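Satti Wall Clock System: Set-up Guide
Section 4. Mounting the master clock and joining the room clocks 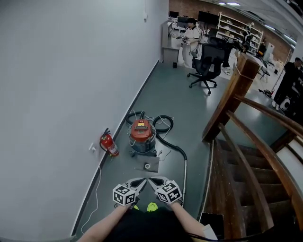 Before you begin this section, the site plan from Section 3 must be finished. You should know which wall takes the master clock, which rooms take a room clock, and which socket will feed the master. If one of these is still open, please go back. Moving a master clock later is possible, but all room clocks must then be joined again from the start.

The section is valid for the Satti master clock with the Claltano radio module. If your master has the older module, with the round cover on the back, use the separate sheet which is packed with it.

4.1 What you need

From the box:
Master clock
Wall plate with paper template
Power supply with cable
Bag of screws and plugs
Room clocks (packed separately, each with its own hook)

From your own tools:
Drill and masonry bit, 6 mm
Spirit level
Pencil
Cross-head screwdriver, medium size
Steps of suitable height

The plugs in the bag are for brick and concrete. For plasterboard walls you must buy other plugs. Ask in the shop for a type which holds at least 5 kg.

4.2 Choosing the exact place

The master clock sends a short radio signal to the room clocks every hour. The signal goes well through doors and thin walls and less well through concrete. Metal is the worst. Do not mount the master directly beside a lift door, a steel cupboard or a fuse board.

Keep a free space of 50 cm on the left and right side of the master, and 20 cm above it. The lower edge of the clock should be higher than the head of a tall person, so that it is not knocked in a busy corridor.

Note: On a curved wall the plate will touch only in the middle or only at the two ends. Up to 3 mm of gap is allowed. For a bigger gap, order the flexible plate (Dremia part 644). Do not pull the standard plate to the wall by force with the screws. It bends, and the clock does not click in any more.

Caution: Never mount the clock where it hides a fire alarm button, an emergency sign or the access to fire-fighting equipment. If you are not sure, ask the person responsible for the building before you drill.

4.3 Fixing the wall plate

1. Check with a cable detector that no cable or pipe runs behind the place.

2. Hold the paper template on the wall. The arrow must show upwards.

3. Put the spirit level on the printed line and turn the template until the bubble is in the middle. Fix the template with tape.

4. Mark the four holes with the pencil, through the paper. Take the template away and keep it.

5. Drill the four holes, 40 mm deep. Clean the dust out of the holes.

6. Push the plugs in until they are level with the wall.

7. Hold the plate in position and put in the two upper screws, not yet tight. Check the level one more time.

8. Put in the two lower screws. Now tighten all four, going crosswise.

Note: When one hole is wrong by a few millimetres, use the long slots in the plate. When it is wrong by more, fill the hole and move the whole plate up or down by 30 mm. A new hole which touches the old one will not hold.

4.4 Power supply

Caution: The power supply is made for dry indoor rooms only. Do not shorten the cable and do not open the case of the supply.

1. Lead the cable from the plate down to the socket in a straight line. If there is a baseboard, you can continue along its upper edge.

2. Fasten the cable with clips every 30 cm. Do not use staples, as they go through the insulation.

3. Leave a small loop of cable behind the clock, as big as a hand. You will need it when you take the clock down to change the backup battery.

4. Connect the small plug to the back of the master. It goes in only one way.

5. Hang the master on the upper edge of the plate and press the lower edge until you hear a click.

6. Put the supply in the socket.

The hands will now travel to twelve o'clock and stop there. This takes up to 5 minutes. Please do not turn the hands with your fingers during this time, also when they seem to stand still.

If the socket is shared with cleaning machines, we recommend to put a label on the supply. The most frequent service call in our Rivbridge office is a master clock which was unplugged in the evening and not plugged in again. The backup battery keeps the time for 57 hours, and after this the clock must be set again.

4.5 Setting the time

1. Press SET on the underside until the small lamp is green.

2. Press + or - until the hands show the right time. A long press moves them faster.

3. Choose the summer time rule with the slide switch. Position A changes automatically. Position B never changes.

4. Press SET again. The lamp goes off and the second hand starts.

Note: In position A, the clock changes itself during the night. The room clocks follow within one hour, so it can happen that a person who comes very early sees two different times in the building. This is not a fault.

4.6 Joining the room clocks

Join the clocks one after another. It is quicker to do this on a table near the master and to carry the clocks to their rooms afterwards.

1. Put the batteries in the first room clock. Look at the + and - signs.

2. Press JOIN on the master. The lamp blinks green.

3. Press the button on the back of the room clock within 30 seconds.

4. Wait until the lamp on the master is steady green. The hands of the room clock start to move to the right time.

5. Write the room number on the label at the back of the clock.

6. Repeat from step 1 for the next clock.

When all clocks are joined, press JOIN for three seconds to close the list. A list which stays open is closed by the master itself at midnight.

Caution: Do not mix old and new batteries in one clock. Rechargeable batteries have a lower voltage and the clock will run slow after some weeks.

4.7 Hanging the room clocks

1. Fix the hook on the wall. One screw is enough.

2. Hang the clock and pull it softly downwards to feel that it sits well.

3. Wait for the next full hour. Then look at the small window under the number six. A green dot means the signal was received, a red dot means it was not.

4. If the dot is red, move the clock one metre along the wall and wait for the next full hour. Often this is already sufficient.

5. If the dot is still red in a second place, the room needs a repeater. See Section 6.

4.8 If something does not work

The lamp is red after power on.
The hands could not find twelve o'clock. Take the supply out, wait one minute, put it back.

The lamp does not light at all.
Test the socket with another device. Then check the small plug at the back of the master, it must be pushed in completely.

A room clock shows the right minutes but the wrong hour.
It was joined before the summer time switch was set. Take its batteries out for one minute and join it again.

The clock ticks louder than before.
The plate is loose or the clock is not clicked in at the lower edge. Tighten the screws and press again.

All room clocks have a red dot at the same time.
The master has no power or the radio module is switched off. The switch for the module is behind the battery cover.

Keep the paper template and the list of room numbers together with this guide. You will need both for Section 5, Yearly maintenance.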